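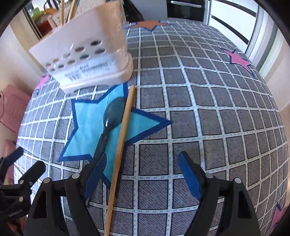
Amancay Montecinos
Recovering product manager, occasional blogger

Sun 17 May

So Herlow has a new CEO, and I have now read the announcement four times, which is three more than anyone at Herlow probably intended.

For those who don't follow the thrilling world of scheduling software, Herlow makes the calendar tool your dentist uses to text you at 6 a.m. The founder ran it for eleven years. Now he is becoming "Executive Chair and Chief Listener," and the job goes to a woman who came up through billing support. I worked two desks away from billing support at a different company for a while, and I can tell you those people know where everything is buried. I think she'll be great. I also think she'll be tired.

What interests me is how many of these handovers I've sat through, and how similar the emails are. I was at Metard when we got our third boss in 25 months. Each one opened with a note about being humbled. Each one scheduled a listening tour, and each listening tour reached our office on a day when the good conference room was booked. The second one asked me what I would change if I could change anything, and I said the expense system, and he wrote it down in a very nice notebook. The expense system outlived him.

The third came from Tymoshchuk, where she had run hardware, and she did something I still admire. She skipped the all-hands and spent her first month answering support tickets under her own name. Customers had no idea who she was. One of them gave her two stars out of five and told her to ask a supervisor.

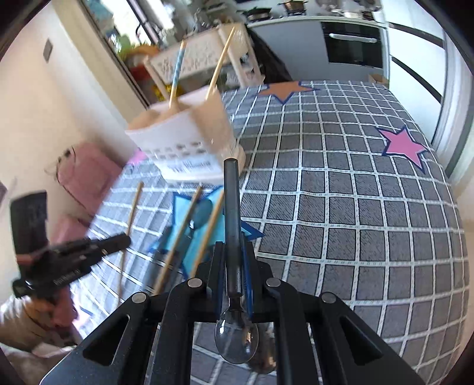

She printed that one and taped it to her door. By July we had a search box that found things, and a refund page you could reach without a map. We also had some 30 fewer internal dashboards, and I never heard a single person ask where one went. Mine was among them. I had spent most of a winter on it.

Compare that with Testum, where a friend of mine still works and where the new chief arrived with a 10-point plan, a new logo and a word for employees that I won't repeat. (Fine, it was "Testers." They don't test anything. They make payroll software.) The first memo ran to 1,034 words. My friend pasted it into a counter during the meeting because the meeting consisted of the man reading it out loud. The follow-up memo, on brevity, was 822.

Back to Herlow. The announcement says the new CEO plans to "stay close to the product," and I'd like to believe it, having read that sentence in every one of these since my first job. If she wants a suggestion, she could start with the reminder texts. My next cleaning is on a Thursday afternoon and I've confirmed it twice already — the thing still wants me to reply Y.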